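Course Notes, Unit 4: Wrist Camera Perception
Instructor: Fenna Dijkstra. Lab support: Damir Kos

4.1 What we want from the wrist view

The controller of the Plemlow arm asks the perception node one question at every cycle: which pixels belong to the robot itself? If the answer is wrong, the planner sees its own fingers as an obstacle and it stops. Last February we lost many lab hours to this mistake, so please read the unit before you touch the code.

4.2 Building the self mask

The mask is made from the joint angles and the gripper opening. We project the finger model into the camera and grow the result by 10 pixels. The growing is necessary, as the calibration is never perfect — do not remove it to make your score better.

Check these points in your own node:

1. The time stamp of the joint state and the time stamp of the image must match. Take the nearest joint state, and drop the image if the difference is more than 34 ms.

2. The model must cover both arms. Many students mask only the arm which carries the camera, and then the second gripper is reported as a new object when it comes into view at the side. 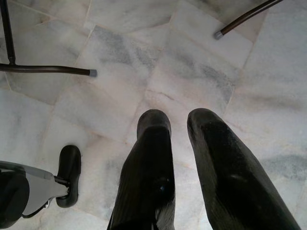

3. Floor lines are not object edges. Between marble tiles the joints run diagonally in the view, and gray veins can give a false contour also. Use the plane fit first and the edge detector after.

4. Thin furniture legs must stay in the obstacle map. A filter that is too strong will delete them together with the noise. Start with the default size and compare the map before and after.

4.3 Homework

Run your node on the Joo recordings and write one page on the errors you find. Send it to Damir before 17th June. Si-eun Cha's report from the previous course is in the shared folder, and you may use its layout.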